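Keeping the colour out of the boxes: a conversation with Zaid Khoury

16 October 2021

Zaid Khoury has looked after the textile store at Colelen for long enough to have repacked most of it twice. The collection holds 2164 items, chiefly flat cloth, with a smaller group of garments and one run of dyers' sample books that came from the Yagi workshop. I spoke with him about storage materials, labelling and the effect of humidity on indigo.

He began with the building. The store occupies the lower floor of a former wool office, with brick walls on the south side and a concrete slab. "The slab is the problem," he said. "It holds moisture through winter and gives it back slowly. We lifted the lowest shelf to 200 millimetres above the floor and the readings on that shelf came into line with the rest."

Readings are taken by loggers at both ends of each bay and downloaded monthly. Khoury is less concerned with the absolute figure than with how fast it moves. A steady 55 per cent is acceptable to him. A swing of ten points overnight is a fault to be traced, usually to a door seal or a change in the air handling schedule.

Asked which materials suffer most, he named weighted silk first and iron-mordanted black second. "Weighted silk will split along the fold whatever you do. You can slow it. The blacks go brittle and then they powder, and you find it on the tissue." Indigo is more stable than either, though it rubs. Pieces with loose surface dye are interleaved and never stacked face to face.

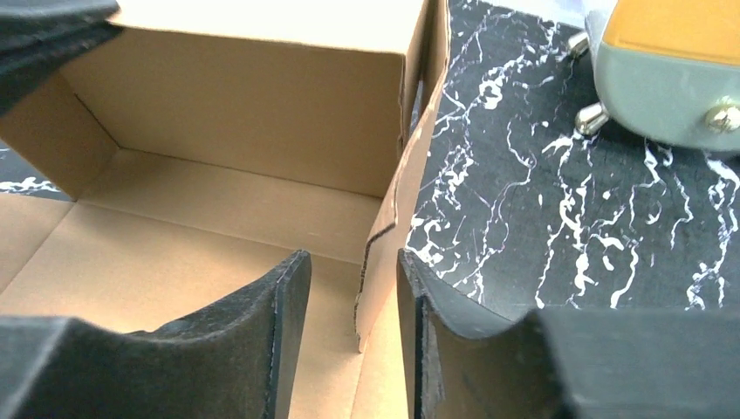

Cartons take up more of his budget than any other consumable. The store buys them in lots of 1000 from a supplier in Stolilberg, and each delivery is sampled for pH before it is accepted. Khoury does not treat plain brown cardboard as a long-term material. It is used for transit and for holding pieces awaiting assessment, and anything in it is wrapped first. His main objection is mechanical. Where the bottom flaps overlap, as they do in an ordinary carton, one sits higher than the other and leaves a diagonal step across the floor. "Put a folded cloth on that for a year and you will see the line in it," he said. A rigid sheet goes in before anything else. Permanent boxes are made to size from archival board, with a single-piece base.

Labelling was revised in June. The earlier system relied on adhesive labels on the lid, and lids were being returned to the wrong boxes. The number is now written in pencil on the short end of the base and repeated on a cotton tape stitched to the object. Miyuki Yagi, whose family gave the sample books, checked the transcriptions of the dye names against her grandfather's ledger and corrected a good many of them.

The sample books remain unresolved. They are bound with animal glue, and the swatches are pasted on paper that has gone acidic. Disbinding would allow the paper to be treated but would lose the sequence in which the dyer worked. Itsuki Onishi, the paper conservator at Jandia, favours disbinding with full documentation. Khoury does not.

"Itsuki and I have had this argument for a while," he said. "The order of the pages is evidence. You can see him adjusting the vat from one swatch to the next. I would sooner keep the binding and accept some yellowing." For the present the books are held closed, in the dark, at the cooler end of bay 2.

I asked what he would advise a person with a few old textiles at home. Keep them off outside walls, he said, and out of the roof space. Roll what can be rolled, with the pile or embroidery facing outwards. Refold the rest each year along different lines, and look for moth at the same time. He has no objection to washed calico in place of acid-free tissue, provided it has been rinsed until the water runs clear and contains no fabric softener.

The next work at Colelen is a survey of the garments, beginning with linings.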